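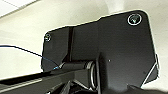 One respondent at Drodis wrote that a break which starts when you put your tools down and ends when you pick them up again is shorter than the one on the rota, and that everyone on the late shift knew it. Remarks of this kind came up in the free-text answers from all three firms, and they shaped how we treated break length in the analysis. The rota figure is called the nominal break below. The time left after walking, hand washing and queuing is called the usable break.

### 4.2 Usable break time and where it is spent

The survey was sent to hourly staff at Drodis, Dunstan and Pomix, all with premises in or near Nedosby, and closed in September. It brought in 885 completed forms from 14 sites. Staff were asked to recall their most recent full shift and to say where they had gone in each break, how long it took to get there, and whether they had sat down. Office staff on salaries were left out, as their breaks are not set by a rota at any of the three firms.

Walking time was the largest single loss. At the older Dunstan sites the only seating is next to the main entrance, and people working at the far end of the building often said they did not bother going. They ate standing up, or sat on whatever was near. Pomix has smaller buildings and shorter walks, but its staff share one kettle and one microwave per site, and the queue for the microwave took back much of what the short walk had saved.

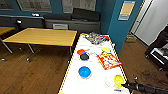
Shift timing also matters. Where two teams break together, the queue lengthens and seats run out, and those who arrive last tend to turn round and go back. Drodis moved to staggered breaks before our survey began. Its staff reported less queuing, but several complained that they no longer saw people from other teams — a loss we had not asked about and cannot measure from the forms.

We also asked about the room itself. Answers on decoration were mild and mixed. Answers on seating were not: people wanted seats with backs, and they wanted to be able to sit without facing a stranger across a table. Bench seating along a wall was liked by those who came alone and disliked by those who came in groups.

Figure 2. A break room with teal walls and a grey upholstered bench along the back wall.
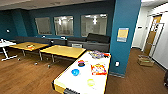
Does a longer nominal break lead more people to leave their work area? Only where the seating is close; at sites with a long walk, the extra minutes were mostly spent near the workstation.

This result held when we split the forms by shift and by length of service. It was weaker among smokers, who went outside whatever the distance, so we report them separately in the next section.

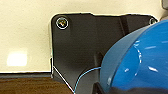
There are limits to what recall can show. People round their times, and a bad shift is remembered better than a dull one. We did not time any breaks ourselves, and the firms' clocking records cover only the start and end of the shift. The comparison between sites is therefore safer than any single figure for minutes lost, and we have kept to it in the tables that follow.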